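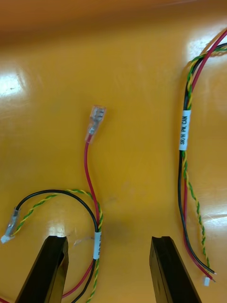

Wire harnesses on the demonstration table, with the fingers of the gripper open.

Visit to Lavitz, Trorkdale, October 2023

Our workshop assembles control boxes for greenhouse pumps. Much of our day goes into small cables: finding the right one, turning it the right way, bringing it to the person who screws it in. For this reason my colleague Chia-jung Pan and I accepted the invitation of Lavitz to see their cable handling kit, which is sold under the name Fisico. I write this report for the other members of our purchasing group, who asked me many questions before I left.

The company is in an old dairy building behind the Trorkdale bus station. The entrance is on the side with the loading ramp, and the sign is small, so we walked one time around the house. Perla Tovar received us and gave us coffee and a visitor badge. She is responsible for sales, but she worked before as a harness assembler, and she could answer also the boring questions.

What is in the kit

Fisico is not a complete robot. You buy a two-finger gripper, a small camera for the wrist, the software, and two days of training. The arm you must have already, or you rent it from Lavitz. The fingers are black and have a notched tip. Gebremedhin Seyoum, who designed them, let me hold a spare pair. They are lighter than I expected, and the edges are well finished.

The table for the demonstration has a shiny orange top. I asked if the reflections of the ceiling lamps disturb the camera. Gebremedhin answered that they do, sometimes, and that a matte mat is the better choice for production. I liked that he said this without being pushed.

What we saw

The cables were of the kind we know from our own work: a red wire, a black wire, and a green and yellow pair twisted together, all held by a white label. One of them was marked "SR/H PW, CAN" and had stripped ends on the red and the black. Another one had a spade connector with a clear sleeve on its red wire. For me this mix was a good test, as our supplier Zeleke also delivers harnesses with different ends.

The task was to pick one harness from the table and lay it in a tray. We watched 41 attempts, and Chia-jung kept the score in her notebook. In 19 of the first 20 the gripper took the harness at the first try. Later Hagos Seyoum, the brother of Gebremedhin, put the harnesses closer together, with the wires crossing, and the result became clearly worse. Two times the fingers lifted both cables. The software noticed it one time and put them back.

The speed is moderate. Chia-jung is faster by hand, and she told them so. Perla replied that the kit is intended for the hours when a line must be fed and the people are needed at the screws.

Price and conditions

The rental of the kit without arm costs 763 per month, training included, and the minimum is half a year. Spare fingers are extra. Ieuan Phillips from the service department explained that he teaches each new harness type together with the customer, and that an afternoon is normally enough for one type. We have many types, so this point is serious for us. The manual is clear, but the chapter on labels was last changed in September and does not yet match the menus on the screen.

My opinion

For harnesses that lie separate from each other, I would trust the kit. For a full box of tangled cables I would not order it now. Ieuan offered to test our own parts if we send a bag of them, and Chia-jung is preparing this bag, including the short sensor cable that all of us dislike. Members who want to add their own cables can leave them at our reception, please with a note of the part number.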